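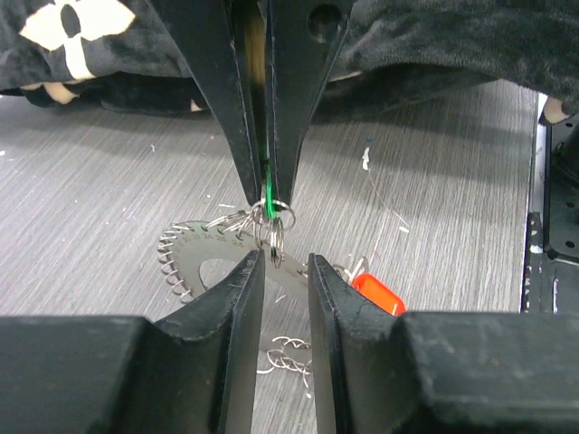 11 Lesung und Büchertisch einrichten

Dieses Kapitel gilt für Kulline 2, Lizenzstufe Buchhandlung. In der Lizenzstufe Bibliothek fehlt das Register Büchertisch, alle übrigen Schritte sind gleich. Voraussetzung ist, dass mindestens ein Veranstaltungsort angelegt ist (siehe Kapitel Stammdaten) und dass Sie mit dem Recht Programm bearbeiten angemeldet sind.

Eine Lesung besteht in Kulline aus dem Termin, dem Platzkontingent, dem Ablauf und dem Büchertisch. Sie können die Teile in beliebiger Reihenfolge ausfüllen. Veröffentlichen lässt sich eine Lesung erst, wenn Termin und Platzkontingent vollständig sind.

11.1 Termin anlegen

1. Öffnen Sie Programm und wählen Sie Neue Veranstaltung.
2. Wählen Sie die Vorlage Lesung. Die Vorlage Gespräch unterscheidet sich nur im Ablauf und kann später noch getauscht werden.
3. Tragen Sie den Namen der Autorin oder des Autors und den Buchtitel in die dafür vorgesehenen Felder ein. Schreiben Sie den Buchtitel nicht in das Feld Veranstaltungstitel, er erscheint sonst auf dem Aushang doppelt.
4. Wählen Sie den Veranstaltungsort.
5. Geben Sie Einlass und Beginn ein. Bleibt das Feld Einlass leer, übernimmt Kulline den Wert aus den Stammdaten des Ortes.
6. Speichern Sie mit Entwurf sichern.

Hinweis: Bei übersetzten Büchern gibt es ein eigenes Feld für die Übersetzerin oder den Übersetzer. Der Eintrag wird auf Aushang, Webseite und Programmheft mitgeführt. Wenn die übersetzende Person selbst auf dem Podium sitzt, legen Sie sie zusätzlich unter Mitwirkende an.

Hinweis: Untertitel von Sachbüchern sind oft lang. Die Webseite zeigt sie ganz an, der Aushang bricht nach der zweiten Zeile ab. Prüfen Sie vor dem Druck die Vorschau und tragen Sie bei Bedarf im Feld Kurztitel eine eigene Fassung ein.

11.2 Platzkontingent festlegen

1. Öffnen Sie im Entwurf das Register Plätze.
2. Wählen Sie zwischen freier Platzwahl und Reihenbestuhlung. Für Reihenbestuhlung muss beim Ort ein Saalplan hinterlegt sein.
3. Tragen Sie die Gesamtzahl der Plätze ein. Je Veranstaltung sind höchstens 880 Plätze möglich.
4. Ziehen Sie im Feld Gesperrt die Plätze ab, die nicht in den Verkauf gehen: Presse, Verlag, Begleitpersonen, Haustechnik.
5. Legen Sie die Rollstuhlplätze als eigene Gruppe an. Sie werden nicht automatisch freigegeben, auch nicht kurz vor Beginn.
6. Ordnen Sie die Preisgruppen zu. Eine Lesung ohne Eintritt braucht trotzdem eine Preisgruppe mit dem Betrag null, sonst kann niemand reservieren.

Achtung: Verringern Sie das Kontingent nicht mehr, sobald der Vorverkauf läuft. Kulline zieht bereits verkaufte Karten nicht zurück und führt die überzähligen Gäste unter Ohne Platz. Diese Liste muss von Hand abgearbeitet werden.

Wechselt eine Lesung in einen anderen Saal, gehen Sie über Ort tauschen und nicht über das Feld Veranstaltungsort. Nur beim Tauschen werden die Gäste mit Karte benachrichtigt. In der Buchhandlung Wieczorek, die ihre größeren Abende regelmäßig ins Pfarrheim nebenan verlegt, sind für beide Häuser eigene Saalpläne hinterlegt. Der Tausch dauert dann nur so lange wie das Zuordnen der Preisgruppen.
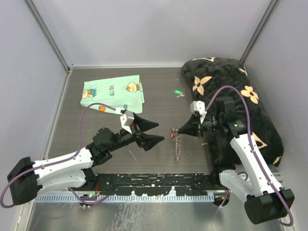
Miłosz Wysocka schreibt zu diesem Abschnitt, dass bei ihm der Tausch anfangs nicht angeboten wurde. Der Menüpunkt sei grau geblieben, bis er beim neuen Ort die Adresse vollständig eingetragen habe, und darauf solle die Anleitung hinweisen. Das ist richtig: Straße, Hausnummer und Postleitzahl sind Pflichtangaben, wenn ein Ort als Ausweichort dienen soll. Bei alten Datenbeständen fehlt häufig die Hausnummer.

11.3 Ablauf und Fragerunde

Der Ablauf ist nur intern sichtbar. Er wird als Regieblatt gedruckt und an alle Mitwirkenden verschickt, die unter Kontakt eine Adresse haben.

1. Öffnen Sie das Register Ablauf.
2. Die Vorlage Lesung enthält Begrüßung, Lesung, Gespräch, Fragerunde und Signierstunde. Löschen Sie, was entfällt.
3. Tragen Sie zu jedem Punkt die Dauer ein. Die Uhrzeiten rechnet Kulline vom Beginn der Veranstaltung aus weiter.
4. Ordnen Sie jedem Punkt eine verantwortliche Person zu. Ohne Zuordnung bleibt die Zeile auf dem Regieblatt leer.
5. Wählen Sie für die Fragerunde die Form: offene Wortmeldung, Saalmikrofon oder Zettel.
6. Verschicken Sie das Regieblatt mit An Mitwirkende senden.

Bei der Form Zettel druckt Kulline Vordrucke mit Veranstaltungstitel und einem Feld für die Frage. Die Moderation sortiert die Zettel vor dem Podium und liest vor. Diese Form eignet sich für Themen, bei denen viele im Publikum eigene Erfahrungen mitbringen und nicht vor dem ganzen Saal sprechen möchten, etwa Bücher über Arbeit, Krankheit oder Familie. Die Zettel werden nicht erfasst und gehören nach dem Abend in den Papierschredder.

Im Feld Redeliste können Sie festlegen, dass Erstmeldungen vorgehen. Das Regieblatt enthält dann eine zweite Spalte für Gäste, die schon gesprochen haben. Die Spalte ist eine reine Schreibhilfe, Kulline wertet sie nicht aus.

Achtung: Änderungen am Ablauf lösen keinen neuen Versand aus. Senden Sie das Regieblatt nach jeder Änderung erneut und bitten Sie die Empfänger, das ältere Blatt wegzuwerfen. Das Ausgabedatum steht unten rechts auf dem Blatt.

11.4 Podium und Ton

Die technischen Angaben stehen im Register Raum. Sie werden beim ersten Speichern aus den Stammdaten des Ortes übernommen und können für den einzelnen Abend überschrieben werden.

1. Tragen Sie die Zahl der Sitzplätze auf dem Podium ein.
2. Wählen Sie je Person Ansteckmikrofon, Tischmikrofon oder Stativ.
3. Geben Sie an, ob eine Leselampe gebraucht wird. Fragen Sie bei der Autorin oder dem Autor nach, viele bringen Manuskriptseiten in eigener Schriftgröße mit und brauchen keine.
4. Vermerken Sie unter Aufzeichnung, ob mitgeschnitten wird. Bei Ja verlangt Kulline eine hochgeladene Einverständniserklärung, bevor die Veranstaltung veröffentlicht werden kann.
5. Drucken Sie die Raumliste und hängen Sie sie am Technikplatz aus.

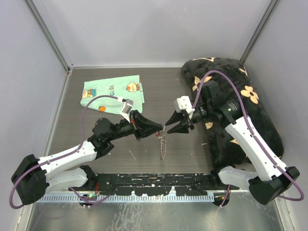

Verlegen Sie das Kabel des Tischmikrofons, bevor das Publikum eingelassen wird. Führen Sie es an der Rückseite des Tischbeins nach unten und befestigen Sie es mit Klettband, oben locker, unten fester. Am Fuß des Tisches bleibt eine Schlaufe als Reserve liegen. Mit dieser Reserve lässt sich das Mikrofon während des Gesprächs noch zur Moderation hinüberschieben. Die Schlaufe darf nicht in den Gehweg zum Signiertisch ragen.

Hinweis: Stellen Sie das Wasserglas auf die Seite, auf der kein Mikrofon steht. Das Geräusch beim Abstellen ist sonst über die Anlage zu hören.

Vorsicht: Stolpergefahr. Kabel, die einen Gang kreuzen, müssen auf ganzer Länge mit einer Kabelbrücke abgedeckt sein. Klebeband allein genügt nicht. In vielen Sälen schreibt die Hausordnung das ohnehin vor.

11.5 Büchertisch und Kommission

Der Büchertisch wird als eigenes Lager geführt. Bücher, die Sie dorthin buchen, sind im Laden nicht mehr verfügbar, bis der Tisch geschlossen wird.

1. Öffnen Sie das Register Büchertisch und wählen Sie Tisch anlegen.
2. Fügen Sie die Titel über die ISBN hinzu. Mit Backlist laden übernimmt Kulline alle lieferbaren Titel derselben Person in eine Vorschlagsliste.
3. Tragen Sie die Mengen ein und geben Sie an, ob es sich um Festbezug oder Kommissionsware handelt.
4. Bestellen Sie mit Bestellung auslösen. Kommissionsware geht als eigener Auftrag hinaus. Wer über die Auslieferung Kevitz bezieht, trägt im Feld Bestellzeichen den Namen der Autorin oder des Autors ein, damit die Kartons auseinandergehalten werden können.
5. Buchen Sie den Wareneingang erst, wenn die Kartons geöffnet und die Exemplare gezählt sind.
6. Weisen Sie dem Tisch eine Kasse zu. Die mobile Kasse muss vorher einmal im Laden mit dem Hauptgerät abgeglichen worden sein.

Am Abend selbst verkauft die mobile Kasse auch ohne Netz. Die Verkäufe werden nachgetragen, sobald wieder eine Verbindung besteht. Kartenzahlung ohne Netz ist nur möglich, wenn Ihr Zahlungsanbieter das zulässt.

Achtung: Erscheint beim Abgleich die Meldung 3487, hat die Kasse noch offene Verkäufe von einem früheren Büchertisch. Schließen Sie zuerst den alten Tisch. Setzen Sie die Kasse nicht zurück, die offenen Verkäufe gehen dabei verloren.

Signierte Exemplare, die nach dem Abend im Laden bleiben, buchen Sie mit dem Merkmal signiert zurück. Bei Kommissionsware fragen Sie vor dem Signieren nach, ob der Verlag solche Exemplare zurücknimmt. Die meisten tun es nicht.

11.6 Veröffentlichen

1. Wählen Sie Prüfen. Kulline listet fehlende Pflichtangaben auf, ein Klick auf die Zeile führt zum jeweiligen Feld.
2. Laden Sie das Autorenfoto mit Bildnachweis hoch. Ohne Nachweis wird es auf der Webseite nicht gezeigt.
3. Legen Sie den Beginn des Vorverkaufs fest.
4. Wählen Sie Veröffentlichen.

Die Veranstaltung erscheint sofort im eigenen Programm. Der Sammelkalender wird nachts übertragen. Wer am Samstag nach Ladenschluss veröffentlicht, findet den Eintrag dort am nächsten Morgen.

Eine Absage nehmen Sie immer über Absagen vor, auch wenn noch keine Karte verkauft ist. Beim Löschen verschwindet die Seite, und Gäste, die den Link bereits haben, sehen eine Fehlermeldung. Eine abgesagte Lesung bleibt mit Vermerk stehen und lässt sich über Neuer Termin wieder aufnehmen. Verkaufte Karten behalten dabei ihre Gültigkeit, sofern Sie das Häkchen Karten übertragen gesetzt lassen.

Fragen zu diesem Kapitel beantwortet der Kundendienst in Groten. Halten Sie die Lizenznummer und, falls vorhanden, die Nummer der Fehlermeldung bereit.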